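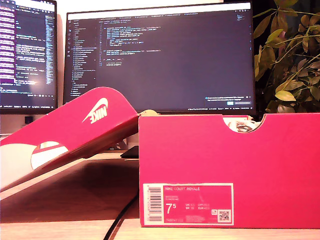
My sister reckons you can't call it running if you stop to read the planning notices, and she has told me so by text, by phone and once across a crowded Tesico with a basket of my shopping in her hand. Her position is that I go for walks in expensive clothing. Mine is that the notice on the lamp post by the old dairy was asking for four flats and a dental surgery, and somebody has to keep up with these things.

Anyway, week 13. I signed up for the Flesbridge 15K in December, after lunch, in a paper hat. The plan I'm following was written by someone who believes in "easy" hills. Flesbridge has a hill at each end and a ring road in the middle, so whichever way I turn out of the front door I have about a minute of dignity before the breathing starts.

The long run this week was meant to go out along the canal, round the back of the Rampersad warehouse and home by the church. The towpath was shut. There was a sign saying so, lying face down in the hedge at the far end, where I found it after climbing over the barrier at the near end and wondering why the ground was getting softer. I came home by the bus. The driver looked at my legs and then at his floor, and let me on.

On the equipment front, my Rondska watch has started congratulating me. It buzzed at four in the afternoon while I was grating cheese to say I'd hit a new peak. I have also been told my running age, which I will not be sharing, but it has a bus pass.

Things I have learnt so far: porridge needs longer to settle than the plan thinks. Dogs on long leads are a form of tripwire. Other runners nod at you, and if you nod back too keenly they speed up. Double knots, always, and then you can't undo them with cold hands and have to sit on the stairs like a child waiting for its mum.

My sister, by the way, has now entered the race as well. She hasn't trained, she doesn't intend to, and she asked whether there would be cake at the end or only bananas. I've looked it up and it's bananas. I haven't passed this on yet.

Next week the plan says "hills, but with purpose". I'm going to do the flat bit by the bowling green twice and see if it notices.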